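Ticket 1863
Subject: Booking calendar shows closed jump slots as open
Product: Cleltia Reservations
Site: Zerkcombe Skydiving
Opened by: Consuelo Salinas
Assigned to: Uriel Rosales
Opened: 17/08/2021
Priority: High
Status: Resolved

Problem as reported
Tandem slots closed for wind at the drop zone stay bookable on the public page. Staff close the slot in the manifest screen and it turns gray there. The customer page keeps showing it as open, and payment goes through. Static line courses are not affected. The paragliding calendar at our Villalobos site is not affected either.

Steps to reproduce
Log in as manifest staff. Open any tandem load. Set status to "Weather hold" and save. Open the public page in a private window and select the same load. Expected result: slot not listed. Result: slot listed with full price.

Rosales, first reply
Reproduced on the test account. Cleared the page cache and the slot was still listed, so this is not a browser problem. Please send the sync log from the office computer and confirm which time zone is set under Site Settings.
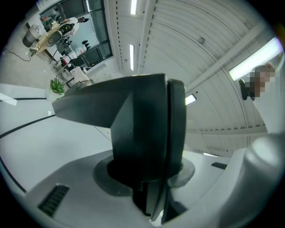 Attachment 1: black jaw assembly, ribbed ceiling above

Salinas
Sync log sent by email. Time zone is correct. The log repeats error 233 each time a hold is saved. A slot closed as "Full" disappears from the public page right away. Only "Weather hold" fails.

Rosales
Error 233 means the public calendar received a status code it does not recognize. "Weather hold" was added to the manifest screen in February. The Flirkley calendar plug-in on your public page is version 2 and predates that code. It treats any unknown status as open. Villalobos does not use the plug-in.

Workaround until the update is installed: close windy loads as "Full" and put the reason in the notes field. Customers do not see the notes.

Salinas
Workaround in use. Booking 531 was paid against a held load. Can it be moved without a refund?

Rosales
Yes. Open the booking, choose Move, pick the new load, and leave "Recalculate price" unchecked. The jumper gets a new confirmation email.

Plug-in update installed on your page. Unknown status codes are now treated as closed. Please retest with one tandem load.

Salinas
Retested. Held load no longer listed, no new errors in the log. Booking moved. OK to close.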